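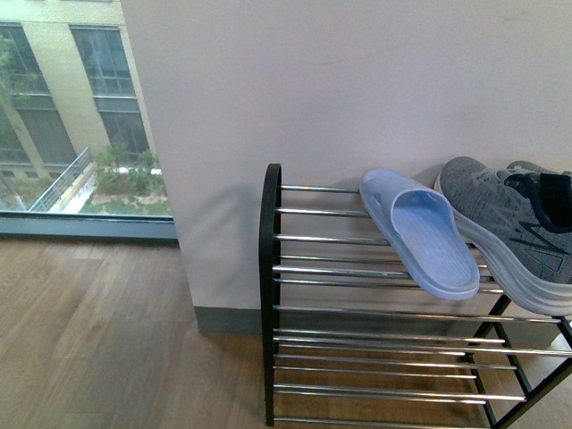

*A blue slide and a gray sneaker on the top tier of the shoe rack in Halima Mugo's apartment.*

**Shoe-tidying robot build reaches the shoe rack, in a manner of speaking**

GIRARD, September 1, 2019. Halima Mugo has been building a robot to put her shoes away since February. In that time she has spent most of her weekends on it, worn out two drill batteries and acquired strong views on sandals. Putting the shoes away by hand takes her less than a minute, a figure her brother-in-law likes to bring up at dinner.

The machine is called Cerkau. It's a wheeled base with one arm, built partly in Mugo's living room and partly at Hiltotholm, the shared workshop on the other side of Girard where she rents a shelf and half a bench. The goal is modest: find a shoe on the floor, pick it up, set it on the rack, go back for the other one. Mugo would like the pair to end up side by side. She has been told by several people at the workshop that this last part is optional and has chosen to ignore them.

Work this month is all about the rack. Its tiers are made of chrome rods, and chrome rods are a headache for a depth camera. Where the light catches them, the readings drop out. Where there's a gap between them, the camera looks straight through to the floor and reports, correctly, that there is a floor.

"As far as Cerkau was concerned, I owned a very small fence," Mugo said. "It would not put a shoe on a fence. I respect that."

Josphat Makokha, who shares the bench at Hiltotholm and does most of the software, tried teaching the robot to find each rod. He gave that up after a long week. The current version looks for the black end panel, which is curved, dark and hard to mistake for anything else in the apartment, and works out where the tiers must be from there. The rack's measurements are typed in by hand. Makokha calls this "prior knowledge." Mugo calls it a tape measure.

The window doesn't help. It's a big one, and the readings change as the afternoon light comes across the floor. Mugo's first fix was to run tests with the blinds closed, until Makokha pointed out that she would then own a robot that could only tidy in the dark. Tests now take place at all hours, to the interest of the downstairs neighbor.

Then there are the shoes. Molded slides are the easy ones: stiff, one piece, with a wide strap the gripper can hook under. Knit sneakers fold up when squeezed. A good grip on the collar on one attempt becomes a handful of tongue and lace on the next. Of the last 50 sneaker pickups in the log, 6 ended with the shoe under the couch, a place Cerkau can't reach and Mugo doesn't enjoy reaching.

Chepkoech Mrema, who teaches the Tuesday electronics evening at Hiltotholm, redesigned the fingertips over the summer. The old ones were hard plastic and slid off everything. The new ones are soft silicone, cast in a muffin tin that has since been retired from food service. Mrema says the sneaker numbers are better and will get better again once the wrist stops sagging. The wrist sags because the motor in it was chosen for its price.

Money has been watched closely, if not always successfully. Mugo set a limit of $2,000 and says she is still under it, provided nobody counts the rack. The arm came secondhand from Prolomport, a surplus dealer that sold it with one joint seized and no manual. The base began life as a library cart. The emergency stop button is new and was paid for without argument after an incident with a floor lamp.

Not everyone at the workshop is persuaded. Kerubo Makori, whose bench faces Mugo's and who builds kayaks, has suggested a basket by the door. She has also suggested a larger basket. Mugo says she has heard the proposal and has taken it under advisement.

Next on the list is the lower tier, where the arm has to come in under the upper rods without knocking anything off them. In simulation this goes well. Makokha has asked that the first real attempts be made with shoes he hasn't brought over himself.

Mugo plans to show Cerkau at the Hiltotholm open night later this fall, on the workshop's concrete floor and under its own lights, both of which the robot has yet to meet. Fatima Tamuno, who is putting the program together, has given her a 15-minute slot between a knitting machine and a pizza oven. Visitors are asked to wear shoes they don't mind lending.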